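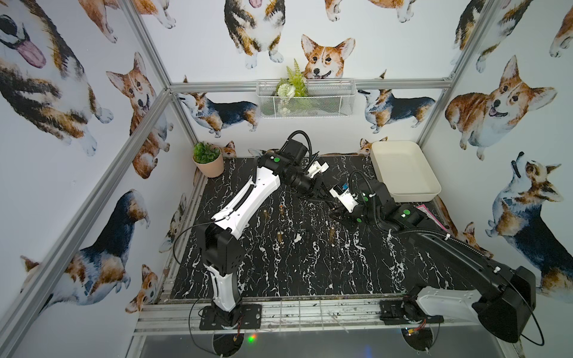
Puesto de dos brazos con encimera negra veteada y las dos pinzas casi juntas sobre las piezas de color latón.

Mantenimiento de un puesto de dos brazos: trucos de taller

Publicado el 07/07/2022 en Taller Badix

Casi todas las averías de un puesto pequeño empiezan en un cable o en un tornillo. La lista que sigue es la que usamos en el taller con la célula Grekham, y sirve para cualquier montaje parecido sobre perfil de aluminio.

Antes de tocar nada
Corte la corriente y espere 12 segundos. Sujete el antebrazo con la mano al apagar, porque algunos modelos caen por su peso en cuanto se quedan sin par.

Placas de montaje
Repase los tornillos de las placas negras contra el perfil delantero. Apriete en cruz, poco a poco, y marque cada cabeza con una raya de rotulador. Si en la siguiente revisión la raya no coincide, ese tornillo se está aflojando. En tal caso, una gota de fijador de fuerza media. El fuerte no, que luego hay que calentar la placa para sacarlo.

Tubos y cables
El tubo corrugado tiene que hacer un bucle amplio por encima de la muñeca. Si queda tirante, el conector sufre en cada giro; si sobra demasiado, se engancha con el otro brazo. Lleve la muñeca a mano hasta los dos topes y mire el bucle en cada uno. Las bridas se aprietan hasta que el tubo no resbale, sin aplastarlo. Corte el sobrante a ras con alicates de corte plano – las puntas arañan bastante.

Limpieza de la mesa
Paño de microfibra y limpiador neutro Clekness, siempre echado en el paño. En una superficie negra con vetas blancas las virutas claras se pierden de vista, así que conviene pasar antes la mano con un guante fino.

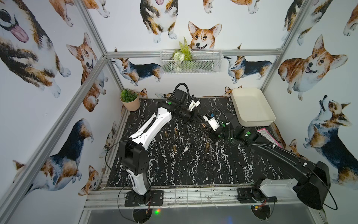

Las piezas cilíndricas de color latón se dejan de pie y separadas, con sitio para que entren los dedos de la pinza. Desengráselas con alcohol de vez en cuando. La bandeja va al rincón del fondo, y la comprobamos con los brazos en su posición más abierta.

Pinzas
Cierre la pinza sobre una galga y compare los dos lados. Cambiamos las almohadillas cada 3,000 cierres; las Albers nos duraron hasta agosto del año pasado sin despegarse. Anote la lectura del contador en una libreta. La última nuestra es 478.

Al volver a encender
Primer ciclo a velocidad baja, un brazo cada vez y con la mano cerca del paro. Después los dos juntos, sin piezas. Si se oye un roce en el codo, pare y mire primero el cable fino que baja por el lateral.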